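Quarterly electrical and workshop safety check
Tellberg Repair Café, Prenport Old Laundry, ground floor
Carried out: Wednesday, before opening

Marks are OK, FIX or STOP. Comments are mine and may be ignored, as they were in February.

1. Ways in and out
Front door opens fully: OK. The sign saying it doesn't can now come down.
Rear fire door clear: FIX. Two bicycles and a rolled carpet. The carpet has been there for three checks and I am beginning to think of it as a fixture.
Emergency light over rear door: OK.
Step edge marked: OK, though the yellow tape is lifting on the left.

2. Fixed wiring
Consumer unit accessible: OK.
RCD test button trips: OK. It also tripped the tea urn, which drew more complaint than everything else on this list.
Socket plates sound: FIX. Double socket by the sink has a cracked plate. Taped over, and "do not use" written on the tape. A phone was charging from it.
Circuit labels match circuits: FIX. "Lights, back" is the kettle shelf.

3. Leads and extensions
No extension plugged into another extension: STOP. Three in a row, ending in a glue gun. Unplugged and put in the office.
Reels fully unwound in use: OK.
Murkard lead, 12 metres: OK, sheath good, plug good.
Vidmar lead, green: FIX. Outer sheath pulled out of the plug so the inner colours show. Cut the plug off so that it can't come back.
Test stickers in date: mostly. Item 2255 is a toaster that has a sticker and no plug.

4. Work on opened items
Unplugged at the wall before any cover comes off: OK at every place I looked.
Power supplies and microwaves left sealed: OK for power supplies. One microwave on the "maybe" shelf, moved to the "no" shelf.
Screws kept in a tray: FIX. A saucer is acceptable. A saucer with a biscuit on it is not.
Covers and side panels stored flat, off the floor: FIX. The edges are sharp and people wear sandals. 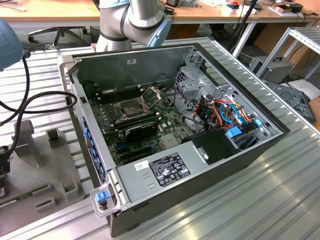
A note left on last quarter's sheet by Anonymous, Bench Rota, asks why a thing that is already unplugged needs a rule at all, and whether we might save the rules for the things that bite. Fair question. Unplugged things get plugged back in, usually by somebody helpful who wants to see if the light comes on. The rule stays.

5. Heat and fumes
Soldering irons in stands: OK.
Extractor fan runs: OK, in the sense that it makes the noise. Filter is FIX.
Heatproof mats: FIX. One is a place mat with a view of a harbour.

6. Fire and first aid
Extinguisher gauge in the green: OK, both.
Fire blanket: OK.
First aid box: FIX. No burn dressings, no medium plasters, 21 safety pins.
Accident book: OK. Last entry reads "thumb".

7. People
Sign-in sheet used: OK.
Room limit of 100 displayed: OK. We have yet to trouble it.
Induction card read and signed by all helpers: FIX. Four unsigned, one signed in advance.

To do before next session
Clear the rear door, carpet included.
Replace the sink socket plate. Needs an electrician.
Buy burn dressings and a fan filter.
Relabel the consumer unit.
Return the glue gun when asked for politely.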